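Druvel leader-follower arm kit: two months of teaching by hand

Reviewed by Nuria Yimer

I bought the Druvel kit in April to record small desk jobs: plugging things in, moving cables, picking up chargers. It comes with a follower arm, a leader arm you hold in your hand, and the recording software. Setup took most of an evening. The printed guide skips joint calibration, so download the longer one before you start.

Teaching with the leader arm

You move the leader, the follower copies it, and the software saves the run. The delay is small enough that I stopped noticing it after the first session. Big moves are easy. Fine ones take practice, mainly because the leader gives no force back. When a plug meets a socket slightly off line, you have to see it, as your hand won't feel it. My first 12 recordings were bad and I deleted them all.

I now save 60 runs for each task and throw out any with a long pause in them. Obsa Demissie, who shares the workspace, prefers slower runs and gets smoother playback than I do.

Grip and wrist view

The jaws hold small, light parts such as a charger head well enough for my work. The wrist view matters more than I expected - I use it for the last bit of every approach.
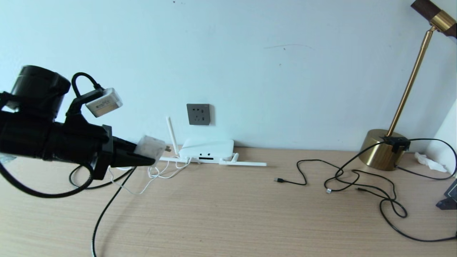
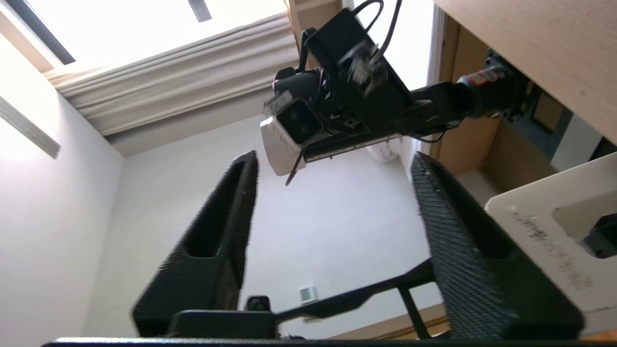

Guiding by hand

You can also switch the motors to free mode and push the follower itself through the motion. It is good for setting a start pose. For full tasks I don't like it, as my own hand ends up in the recording and the arm sags a little when I let go.

Software

Recording is one key, and so is discarding. Trimming is slow. Once a folder passed 500 runs, the list took over a minute to open. Export worked the first time.

Compared with the Senix

The Senix leader has a better trigger and a stiffer base. It also costs more, and its free mode is worse. For desk work I would still buy the Druvel, with a second clamp for the leader.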